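Procedure for the Returns Bay

The manual for the returns bay at Horel ran to 151 pages. The clerk had written 83 of them. The others had come from Trernik, the firm that ran the building before, and she left those alone except where they were wrong.

Section 4 covered crates. Parcels that could not be matched to an order were to be placed in a black crate, on the floor, in the lane between the pallets and the north wall. Each parcel was to be lifted out, read, and put back with the label facing up. The number was to be called out if a second person was present. If no second person was present, the number was to be called out anyway.

She had not written that last line. It was on one of the Trernik pages and she had never found a reason to strike it. Over nine years she had called out numbers to pallets, to a fire door, and to a radio with no batteries in it. The habit cut down on misreads. She had the figures for that in a separate folder.

On the morning in question the sheet listed one crate for the lane. The contents field read MIXED, SMALL. The sender field read RUSNÁK for most lines and STUDAR for the last one. The lane was cold, and she had pushed her sleeves up past the elbow before starting, as Section 2 required when reaching into anything with slots.

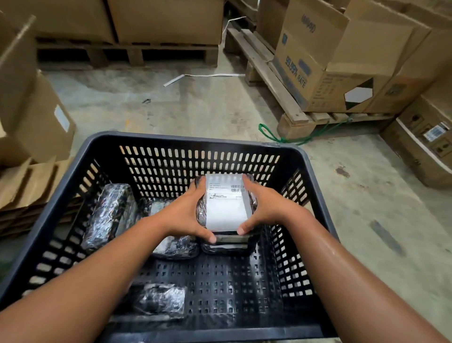 Crate 305, first check. Label side up.

The first label was long and mostly blank. She read what there was to read, starting with the upper of the two barcodes, and called the number down the lane. She wrote it on the sheet. She put the parcel back and took the next one.

Film was the usual difficulty. Rusnák wrapped everything tight and then wrapped it again, and under the overhead lights the wrap threw glare across the print. Section 4.3 gave the correction: tilt the parcel away from the body until the glare slides off the label, read, return to level. A new hire would turn the whole parcel around and lose track of which face had been read. She had added a sentence about this in June, two years back, and the rate of double entries had dropped the same month.

She worked down the sheet. Each Rusnák line matched a parcel, and each parcel had an order somewhere in the system, closed or canceled or sent twice. None of them was interesting. A customer had changed an address after the label printed. A customer had died, according to a note from the carrier, and the note had been coded as REFUSED because there was no code for the other thing. She had asked for a code. The request was still open.

The last line was Studar.

Studar had stopped shipping through the building when Trernik left. Their account was closed, their rack had been taken down, and the space was now used for flattened cardboard. She knew the account number by heart because it had been on the first sheet she ever filled in, and she had filled it in wrong. The supervisor at the time had made her call out the correct number until she had it. After that he had walked off to get his lunch.

She checked the sheet date against the wall calendar. Both said 21/03/2019. She checked the weight field. It read 800 grams. She put one hand on each side of the mailer and lifted it clear of the others, and it did not feel like 800 grams to her. It felt like paper.

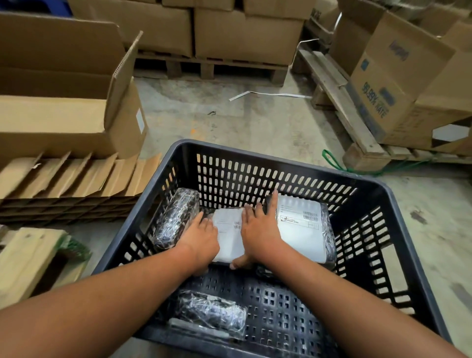
Section 6 covered weight discrepancies. The parcel was to be carried to the bench scale without being opened, weighed twice, and logged with both readings. She carried it to the bench. The scale had been calibrated at the start of the shift, and she had signed for it.

First reading, 83 grams. She removed the parcel, waited for zero, and set it down again. Second reading, 83 grams.

She wrote both numbers in the log. Under CAUSE there were five boxes. Damage, leakage, removal of contents, clerical error, other. The mailer had no tear that she could find, and the seal lay flat when she ran a thumbnail along it. She left the boxes blank and went to the old binder, the Trernik one, which was kept on the shelf over the bench and had not been opened since the pages worth keeping were copied out of it.

The Studar account had a page of its own. It listed the pickup times, the rack position, the contact number, and a standing instruction in the supervisor's square handwriting. Returns for this account to be held at the bench. Clerk on duty to open.

There was no end date on the instruction. Her own Section 1, page two, stated that instructions from the earlier operator remained in force until struck. She had written that sentence herself, to save time, and she had struck some of them since. She had not struck this one. She read it twice, the way she had weighed the parcel twice, and took the knife from its hook.

Inside was a sheet from a crate check, folded in three. It was the old form, with the narrow columns. The sender field read STUDAR on every line, and on every line the account number had the same two digits switched. The writing was hers. It was rounder than her writing now and pressed harder into the paper. At the bottom, in the square hand, someone had put a check mark and a time, twenty minutes past noon.

She turned it over. The back was blank.

The bench log needed an entry for contents. She wrote: one form, used. For condition she wrote: good. The disposition field gave three choices — restock, destroy, return to sender. The sender had no address on file. The building had no stock of used forms. Destroying a record called for two signatures, and there was one person on shift.

She filled in the rest of the line and left disposition open, next to the request for the code. Then she punched two holes in the margin of the form and put it in the Trernik binder behind the Studar page. She set the empty mailer on the bench with its barcode facing up.

There was the matter of the sheet. Section 4 said each number was to be called out when it was read, and she had gone straight from the crate to the scale. She walked back to the lane, stood over the crate, and called out the Studar account number in full, with the digits in the right order. She initialed the line and went to see what was next.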